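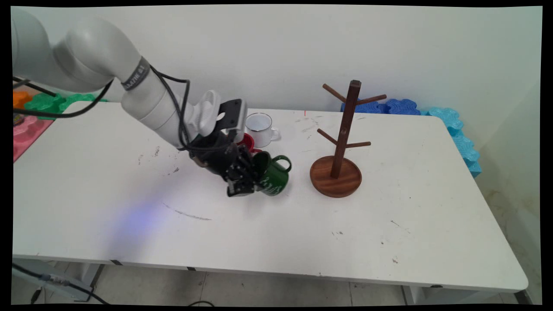
Flultville bekommt seine Becherbörse zurück, und zwar noch im August

Ich gebe es gleich zu: Bei diesem Thema bin ich nicht neutral. Ich trinke meinen Kaffee seit Jahren aus Emaille, ich habe drei Regalbretter voll davon, und als letzte Woche der Aushang am Schaukasten neben der Bäckerei hing, habe ich mitten auf dem Gehweg angehalten und das Fahrrad fast fallen lassen. Die Becherbörse kommt wieder! Nach der langen Pause wegen des Hallendachs findet sie noch in diesem August statt, und diesmal nicht auf dem Parkplatz hinter dem Bahnhof, sondern in der alten Markthalle, die ja seit dem Frühjahr endlich dicht ist.

Für alle, die neu in Flultville sind: Die Becherbörse ist ein Tausch- und Verkaufstag für gebrauchtes Geschirr. Angefangen hat das mit Tassen, daher der Name, inzwischen gibt es auch Kannen, Schüsseln, Milchtöpfe und leider auch sehr viele Fonduesets. Los geht es um 9 Uhr, Schluss ist um 16 Uhr. Der Eintritt ist frei. Wer verkaufen will, braucht einen Tisch, und davon gibt es 300, mehr passen laut Veranstalter nicht hinein, wenn die Fluchtwege offen bleiben sollen. Als ich gestern Nachmittag in der Halle vorbeigeschaut habe, waren 19 davon noch zu haben. Bis ihr das hier lest, vermutlich weniger.

Organisiert wird das Ganze von Plarura, dem Verein, der auch den Bücherkeller betreibt. Die Leute dort haben mir erzählt, dass beim letzten Mal 2.855 Besucherinnen und Besucher an der Kasse vorbeigekommen sind (Kasse ist zu viel gesagt, da stand eine Spendendose und daneben saß jemand mit einem Klickzähler). Für einen Ort unserer Größe finde ich das enorm. Ich kann mich an das Gedränge noch gut erinnern, vor allem an die Schlange vor dem Waffelstand, die einmal um den Fahrradständer ging und dann wieder zurück.

Neu ist in diesem Jahr die Ecke mit dem Titel »Emaille von hier«. Auf die freue ich mich am meisten, und deshalb bekommt sie jetzt auch den meisten Platz. Oben in Gornon stand nämlich bis in die Siebzigerjahre ein Emaillierwerk, ein ziemlich kleines, und wer in der Gegend Großeltern hatte, hatte mit einiger Sicherheit auch einen Topf von dort im Schrank. Das Heimatzimmer in Gornon hat den Nachlass des Werks übernommen und über zwei Winter durchgesehen. 1.161 Stücke sind am Ende im Verzeichnis gelandet: Becher, Siebe, Waschschüsseln, Hausnummern, Probeplättchen für die Farben. Ein Teil davon kommt nun zur Börse herunter nach Flultville, zum Anschauen wohlgemerkt. Verkauft wird aus der Sammlung nichts, ich habe extra gefragt, weil ich mich kenne.

Die Probeplättchen sollen auf jeden Fall dabei sein. Ich durfte einige davon schon in Gornon sehen und war völlig hin und weg. Jede Farbe hatte im Werk einen eigenen Namen, handschriftlich auf der Rückseite: Moos, Nachtgrün, Kellerblau, Rahm, Rahm dunkel und, mein Liebling, »Rahm falsch«. Offenbar war da einmal eine ganze Charge danebengegangen und trotzdem ausgeliefert worden. Meine Tante hatte eine Schüssel in genau diesem Ton, ein bisschen wie Pudding, der zu lange auf dem Herd stand, und ich habe mich als Kind immer gefragt, wer sich so etwas aussucht.

Wer selbst alte Stücke zu Hause hat und nicht weiß, woher sie stammen, kann sie mitbringen. Zwischen 11 und 14 Uhr gibt es einen Bestimmungstisch. Auf den Gornoner Bechern sitzt der Stempel meist unter dem Boden, manchmal ist er aber so abgerieben, dass man ihn nur noch im schrägen Licht erkennt. Bitte höchstens fünf Stücke pro Person, sonst wird die Schlange wieder so lang wie bei den Waffeln. Geschätzt wird nichts, also Geldbeträge nennt euch dort niemand. Es geht nur um Herkunft und ungefähres Alter.

Am selben Tisch kann man auch fragen, was sich noch benutzen lässt. Das Thema kommt jedes Mal auf, und die Antwort ist jedes Mal ein bisschen unbequem. Wenn innen die Schicht abgeplatzt ist, soll nichts Essbares mehr hinein. Außen am Rand ist es meistens nur ein Schönheitsfehler, der mit der Zeit rostet, wenn man den Becher nass stehen lässt. Ich habe zwei mit Macken innen, in einem wächst jetzt Schnittlauch, im anderen stecken Stifte. Alte Stücke mit sehr kräftigem Rot oder Gelb auf der Innenseite würde ich lieber ins Regal stellen und daraus nicht mehr trinken, so hat man es mir jedenfalls in Gornon geraten.

Und dann ist da noch die Sache mit der Spülstation. Beim letzten Mal gab es ja keine, und ich bin mit einem Rucksack voller klebriger Tassen nach Hause gefahren (Dachboden, Mäuse, reden wir nicht darüber). Dieses Jahr stellt das Spülmobil Ticona seinen Anhänger an den Nordeingang. Ein Korb kostet zwei Euro, der Durchgang dauert wenige Minuten, und man bekommt alles im eigenen Korb zurück. Geschirr mit Goldrand nehmen sie nicht an, Holzgriffe auch nicht. Das Spülmobil versorgt außerdem die Kaffeetheke, es gibt also keine Pappbecher. Wer seinen eigenen Becher mitbringt oder gerade einen gekauft hat, zahlt für den Kaffee 50 Cent weniger. Na, das ist doch mal ein Argument, schon vor dem Frühstück loszufahren!

Ein paar Leute im Ort ärgern sich über den Umzug in die Halle, das will ich nicht verschweigen. Am Bahnhof war mehr Luft, man konnte mit dem Anhänger bis an den Tisch fahren, und bei gutem Wetter saßen alle bis abends auf der Mauer. In der Halle muss man die Kisten vom Hof aus hineintragen. Plarura stellt dafür Sackkarren bereit, allerdings nur am Südtor und nur bis 8.45 Uhr, danach werden die Gänge freigehalten. Ich verstehe den Ärger, ich mochte die Mauer auch. Aber ich war auch dabei, als es damals um kurz nach zwölf anfing zu schütten und wir alle mit Bettlaken über den Zuckerdosen dastanden. Das brauche ich kein zweites Mal.

Mit dem Auto kommt man an dem Tag nur bis zum Schulhof, die Marktstraße ist von 7 bis 17 Uhr gesperrt. Der Bus hält wie immer vor der Apotheke. Aus Gornon fährt zusätzlich ein Kleinbus herunter, Abfahrt 8.30 Uhr und noch einmal 10.30 Uhr am Brunnen, zurück geht es um 16.15 Uhr. Fahrräder bitte in den Hof und nicht an das neue Geländer, da ist der Lack noch frisch.

Die Tische kosten zwölf Euro, für Schulklassen und für alle unter 18 ist der Tisch umsonst. Anmelden kann man sich im Bücherkeller, immer ab 15 Uhr, oder über den Zettelkasten an der Markthalle. Name, Telefonnummer und ungefähr, was ihr mitbringt, das reicht. Gewerbliche Händler sind nicht zugelassen, Neuware auch nicht. Was am Ende übrig bleibt, darf man auf den Verschenktisch am Ausgang stellen, aber bitte wirklich nur heile Sachen. Beim letzten Mal lag dort eine halbe Suppenterrine. Nur der Deckel hätte noch jemandem genützt.

Ich selbst habe mir Tisch 19 gesichert, gleich neben der Säule mit der Uhr. Eigentlich soll ich ja Platz schaffen und mindestens ein Regalbrett leer bekommen, das ist zu Hause so verabredet. Zu haben sind bei mir ein Satz Eierbecher, zwei Kannen ohne Deckel, eine Menge weißer Untertassen und ein Milchtopf, der pfeift, wenn er heiß wird. Falls jemand einen Deckel mit 14 Zentimetern Durchmesser übrig hat, am liebsten in Kellerblau, dann kommt bitte vorbei, ich tausche gegen die Eierbecher.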